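Chapter 4
Knits: Handling, Folding, Storing

Before you start

You will need one sweater or other pullover, a flat table, a tape measure, a pencil. A clean towel if the table is rough. Read the chapter through once before touching anything, it's short.

Words to know: course, wale, rib, grow, bloom, set crease. All are in the list at the back. Look them up now if they're new.

4.1 Why knits get their own chapter

Chapter 3 was shirts and sheets. Woven stuff. Threads crossing over and under, pulled tight, not much give. You can hang a shirt for a year and it'll be the same shirt.

A knit is loops. One row of loops pulled through the row before it, and so on up the garment. Every loop can open, close, slide a little. Good for wearing. Bad for hangers, hooks, wet piles, and anybody in a hurry.

Loops running across are a course. Loops stacked up and down are a wale. On the outside of a plain sweater the wales look like little columns of V's. Find them before you fold. They tell you which way is straight, same as grain in a woven cloth, and they're easier to see than you'd think once you get close. Fuzzy yarn hides them some. Tilt it toward a window.

Ribs are wales that take turns, some standing out and some sinking back. Cuffs, hems, necklines. A rib pulls itself in and springs back when you let go. When it stops springing back the garment looks old, no matter how new it is.

4.2 Picking it up

Most stretching happens here. Not in the wash. Students don't beleive this until they measure, so there's a measuring exercise at the end of the section.

Pinch a sweater at one point and lift. All the weight below goes through a few loops. Cloth tents up to a peak where you've got hold of it and drops away in folds on every side.

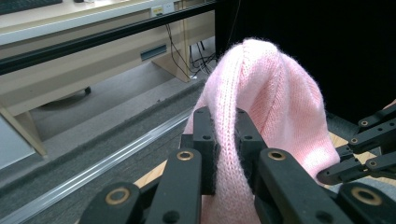 A second or two of that, no harm. Wool or a good cotton will relax. Carry it across the house that way soaking wet and you have a bump in the fabric, sometimes for good. Wet is the problem. Water is heavy, and wet yarn gives more than dry.

Better habits:

Lift with two hands, wide apart, under the shoulders.

For a sleeve, slide a flat hand under and bring it up whole. Don't drag it by the cuff.

Wet knits get carried in a towel or a basin. Never by the neck.

Rings off. Watches too. One snag runs a long way.

If a loop does get pulled out, leave the scissors in the drawer. Ease it back through from the wrong side with a blunt needle, then stretch the spot gently crosswise. Section 4.6 has the steps.

Exercise 4a. Measure your sweater from shoulder seam to hem, lying flat. Write it down. Hang it from a hook by the back of the neck and leave it for 60 minutes. Lay it flat, measure again right away. Then once more before bed. Three numbers. Bring them to class. Heavy cardigans give the best results, thin cotton sometimes shows nothing at all, thats fine, write down nothing at all.

4.3 Weight and fiber

A light pullover and a thick one don't get the same treatment. Put yours on a kitchen scale. Under 500 grams, an ordinary shelf pile is OK. Over that, bottom of the pile or a shelf to itself.

Quick notes by fiber:

Wool. Forgiving. Springs back. Moths, so see Chapter 9.

Cotton. Heavy when wet, grows lengthwise, slow to recover. Fold it, always.

Acrylic. Light, cheap, keeps its color. Heat ruins it. An iron on acrylic rib flattens it forever (this is called killing the yarn, and yes sometimes on purpose).

Mohair and brushed yarns. The fuzz is called bloom. Piles crush it. Keep on top.

Blends. Treat as the fussiest fiber on the label.

Fiber tables in this book follow the Pagano chart, spring revision. The older Indik chart lumps acrylic in with wool. If your school still has Indik on the wall, go by the care label.

4.4 The surface

Nearly every folding mistake comes from folding on the wrong thing. A bed is too soft, the piece sinks and the sides go crooked. A lap is worse. Carpet has lint.

Use a table. Waist height if you can get it. Smooth, dry, wiped down, no crumbs, no splinters. Run your palm over it first, and the underside of the front edge too, where a sleeve can catch. A pale top is good for dark knits, you see the outline. For pale knits on a pale top put a colored towel down.

Clear more room than you think. A sweater with its arms out takes up more space than the body alone, and if the sleeves hang over the sides they pull. Mugs, laptops, mail, all of it somewhere else.

Table checklist, do it every time:

1. Clear it.

2. Wipe, then dry.

3. Palm test for rough spots.

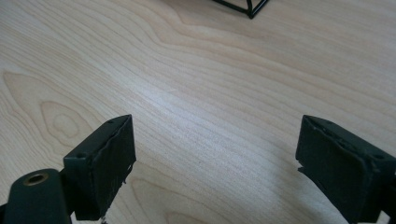
4. Towel down if anything catches.

5. Garment face down, arms out, wales straight up and down.

Step 5 leads into the basic fold, next section. Keep your numbers from Exercise 4a handy, you'll want the flat length to work out where the 2 crosswise folds go.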